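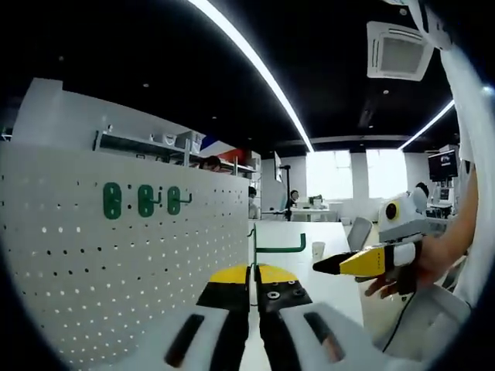

Durance 37 Worktop Oil

Clear penetrating oil for solid timber worktops, tables and shelving

Product code: 326
Supplied by: Jatoi Surface Supplies
Page last checked: Thu 24 March

Overview

Durance 37 is a low-sheen oil for interior timber. It soaks into the surface and cures within the grain, leaving no thick film on top. Worn areas can be re-oiled locally without stripping the whole worktop. The oil is suitable for oak, beech, ash, iroko and walnut. Very oily timbers, teak in particular, should be wiped down with a solvent cleaner first and tested on an offcut.

Not suitable for floors, exterior joinery, veneer thinner than 1 mm, or any surface already varnished.

Technical data

Finish: matt to low sheen
Colour: clear, with slight warming of pale timbers
Coverage: about 13 square metres per litre, per coat
Number of coats: 3 on new timber, 1 for upkeep
Application temperature: 10 to 25 degrees C
Pack sizes: 250 ml, 1 litre, 2.5 litres
Thinning: do not thin

Preparation

Timber must be dry, clean and free of wax. Sand with the grain, finishing at 150 grit. Finer paper closes the surface and reduces uptake. End grain may be taken to 180 grit to even out the colour. Vacuum, then wipe with a lint-free cloth. Sink and hob cut-outs should be oiled before fitting, including the underside.

Application

Stir well. Do not shake. Apply a thin coat with a short-pile roller or a Ledine flat brush, working along the grain. Leave for 15 minutes and remove all surplus with a clean cloth. Oil left standing on the surface will stay tacky. Allow to dry overnight between coats. Keep water off the worktop for a week after the last coat.

Upkeep

Clean with a damp cloth and Stevaser Neutral Soap. Avoid bleach, scouring pads and vinegar-based sprays. Re-oil when water no longer beads, usually first around the sink.

Storage and safety

Store upright, tightly closed and away from frost. Oil-soaked cloths can catch fire on their own. Soak them in water and lay them flat outdoors to dry before disposal. Safety data sheet available on request.

Related items

Stevaser Neutral Soap, 1 litre
Ledine flat brush, 50 mm and 75 mm
Durance End Grain Sealer, 250 ml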